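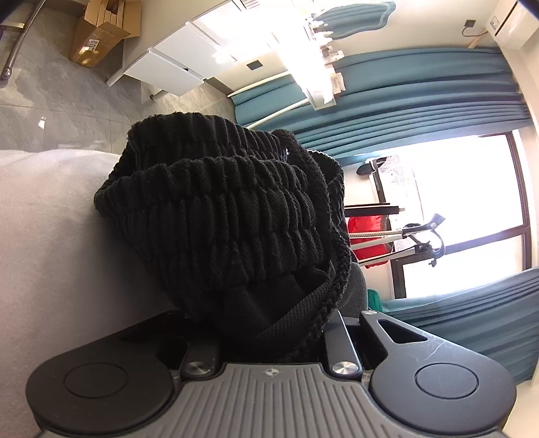 Winter clothes swap: sort your pile before you bring it

The swap at Bistden is back in November, in the downstairs hall, and doors open at 9 in the morning. Last year most of the waiting at the check-in table came from bags that had to be gone through item by item, so please do the sorting at home.

The bed is the best place for it. Tip everything out, black things included, and work through one garment at a time. Dark clothes are the ones people skip, and a black sweater looks fine in a heap until you hold it near a window. Shake it out, turn it inside out and check the cuffs, the hem and the underarms. Ribbed knits and corduroy need a slower look, as worn spots hide between the ridges.

Make two piles. One is for clothes you would hand to a friend as they are. The other is for things that need a button, a seam or a wash. Fuzzy edges are fine if the fabric is sound. Holes bigger than a fingertip go to the mending box, which will stand beside the Satti table again.

Fold knits flat and don't put them on hangers. Pants can be rolled. Please use paper shopping bags if you have them, and write the size on a slip of paper placed on top. Each household may bring up to 17 pieces. Coats count as one piece each, and scarves don't count at all.

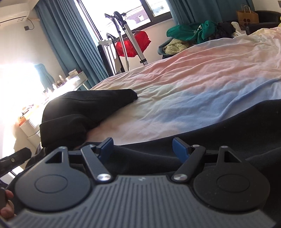
Torbjørn Westerberg wrote in to ask whether sheets and blankets could be brought too, as he had more bedding than clothes to give away and had already washed all of it. He also wanted to know if a sweater with a mended elbow would be turned down at the door.

Bedding is welcome this time. It goes on the shelves along the back wall and should be tied with string so that sets stay together. Pillows can't be taken. Mended sweaters are accepted, and a neat patch is no problem.

Drop-off is also possible the evening before, until 7, at the side entrance on Dumel Street. Bags left outside after that will not be sorted. Anything still on the tables when the swap closes goes to the Hernix thrift store, so keep back whatever you want to take home again.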